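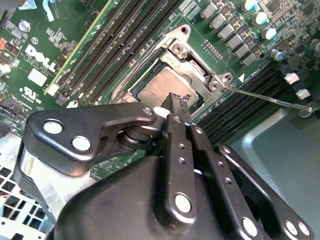
A Dell motherboard with the processor's heat spreader exposed.

3 min read

How to Prepare an Old Office Computer for Resale or Donation

An old office computer can still be useful to a school, a small shop, or a buyer who wants parts. Before it leaves your building, you need to save your files, remove your accounts, and write down what the machine contains. Most of the work is done at the keyboard.

1. Copy the files you want to keep

Connect an external drive and copy over documents, pictures, and saved email. Check the desktop and the downloads folder as well, as people often forget them. Open a few of the copied files on a different computer before you go further.

If the files matter to the business, keep 2 copies in separate places.

2. Sign out and release licenses

Sign out of your browser, your email program, and any cloud storage. Some paid programs only allow a set number of computers, so look in the account or help menu for a "deactivate" option. Write down any product keys you plan to use again.

Remove the computer from your list of trusted devices. You can usually do this from the security page of each account.

3. Erase the drive

Deleting files by hand is not enough. On a recent version of Windows, open the reset tool in Settings, choose to remove everything, and turn on the option to clean the drive. Plug in the power cord first. A large hard drive can take several hours.

If the drive has failed and can't be erased, take it out and have it destroyed. Ask for a written receipt.
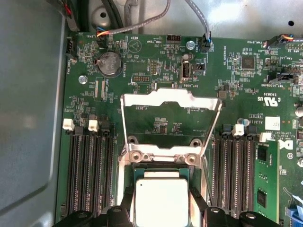 Skestwood, 2022-02-05

4. Record the parts

Buyers ask the same questions every time: processor, memory, storage, and whether the power cord is included. Look these up in the system information screen before you erase the drive, and put them on a label on the case. Include the model name and the service tag or serial number.

If you sell the processor separately, list it by its full model number. Two chips from the same family may need different sockets. Pack it in a hard plastic holder and do not touch the contacts. If the board is also for sale, put a socket cover on it.

5. Clean the outside

Unplug the computer. Wipe the case with a slightly damp cloth and use short bursts of canned air on the vents. Peel off asset tags and company stickers. Rubbing alcohol on a cloth takes off most of the glue.

6. Choose where it goes

For a working machine, call the school or charity first and ask what they accept. Many turn down anything that can't run a supported operating system. For a dead one, use an electronics recycler. Gwilliam takes drop-offs at the side entrance and charges for old tube monitors.

Keep your receipt with the equipment records.

Get new Codotix guides by email. Enter your address to subscribe. You can unsubscribe at any time.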